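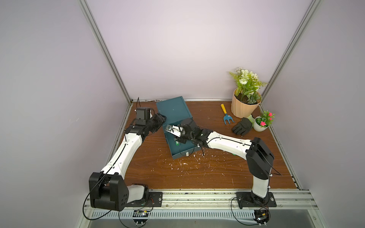 Selling the house? Do these jobs before the first showing

We put our place on Darunside Lane up for sale in November, which everyone told me was a silly month to sell anything, and I spent the weeks before it doing all the little jobs I'd been putting off for years. These are the ones I'd do again.

Start with the front door. Mine got two coats of a dark green from Dimden and new screws in the house number, and the whole thing came in under 100 dollars (I already had the brushes).

Clear the kitchen counters right down. I left out the kettle and a bowl, and everything else went into lidded bins in the garage. Buyers open cupboards too, so don't just shove it all in there like I did the first time!

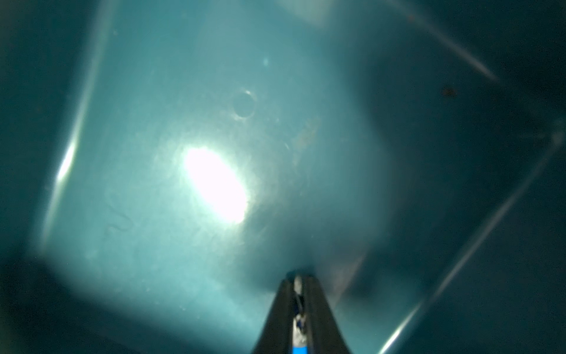
Wipe out plastic bins before you pack them.

Next, bulbs. We had three different shades of white in one hallway and I'd never noticed until I saw the listing photos. A box of matching ones cost me 6 dollars.

Squeaky hinges take a minute each. Pull the pin, rub it with a bar of soap, tap it back in. Do the bathroom door first, it's the one everybody swings.

Re-caulk the tub if it's gone gray. Cut the old bead out completely, let it all dry overnight, then run the new one in a single pass with a wet finger behind it.

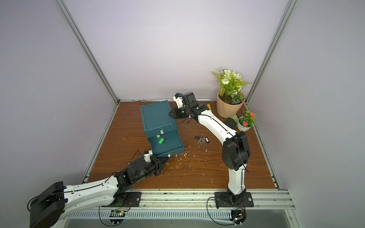 What I'd skip

New carpet. I got a quote of $3,099 for the upstairs and nearly said yes, then rented a cleaner for about $85 and it came up fine. Our buyers were putting in wood floors anyway.

Filed under: Home Selling, Weekend Fixes

Related
Packing a garage without losing your mind
Trutum wall filler: my two cents
Small yards that show well

Copyright Rezaei Home Notes | Contact | Back to top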